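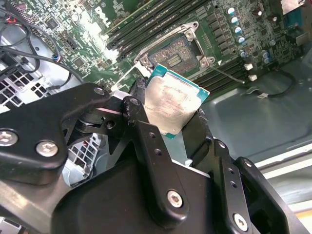 Does the old thermal paste have to come off before a processor goes back in its socket? The paste on the lid should be wiped off completely and a fresh layer put on before the heatsink goes down, since dried paste carries heat poorly and a new layer spreads badly over it.

Home | Newsletter | Workshop Notes | Parts List | Contact

Workshop Notes: Processor swaps in older desktops
27th September

The Urkard refurbishing bench is working through a batch of 117 desktop towers that came in from the Vedness office in January. So far 103 have been checked. Most needed only a cleaning and a new drive. Others are getting a different processor, and several readers have asked how we go about that part of the job.

Shut the computer down, unplug the power cord and hold the power button in for a few seconds. Lay the tower on its side and take off the side panel. Move any cables that hang over the socket. If a cable has to be unplugged, put a strip of tape on it and write down where it goes.

Run the machine for a few minutes before you start if it has been sitting for a long time. Warm paste lets go of the heatsink more easily. Loosen the heatsink screws a little at a time in a cross pattern, then twist the heatsink gently before lifting. Don't pull straight up on one that is stuck.

With the heatsink out, release the retention lever and open the load plate. On boards where the contact pins are in the socket, nothing should touch them, including a cloth or a fingertip. Paste on the metal around the socket can be picked up with a barely damp lint-free swab. Leave the pins alone. A bent pin can mean a dead memory channel or a board that won't start.

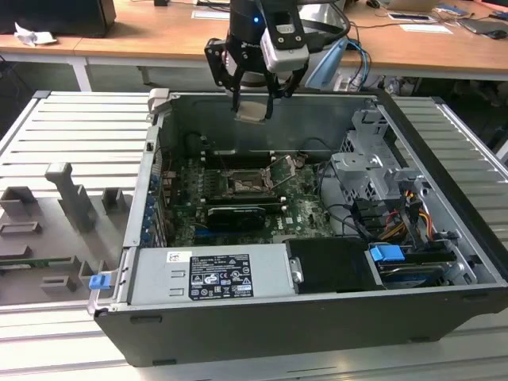 Processor held over the open Dell tower, socket lever up.

Hold the processor by its edges. Match the notches and the corner mark to the socket, then lower it straight down and let it rest under its own weight. It should sit flat with no pressing. If it rocks, lift it out and check the direction again. Close the plate and bring the lever down. The lever takes some force on most sockets, and that is normal.

Clean the lid with isopropyl alcohol and let it dry. A dot of paste the size of a small pea is plenty for a desktop chip. Tighten the heatsink screws in the same cross pattern and plug the fan back in.

Check the board's supported processor list before buying anything. A chip can fit the socket and still not be supported by the BIOS. We had 2 towers in this batch that needed a BIOS update first, done with the old processor still installed.

The Nurus parts shelf has paste, swabs and alcohol wipes. The limit is 6 wipes per machine until the next order arrives. Write what you take on the sheet.

Next issue: sorting used memory by speed and type.

Dương, Workshop Notes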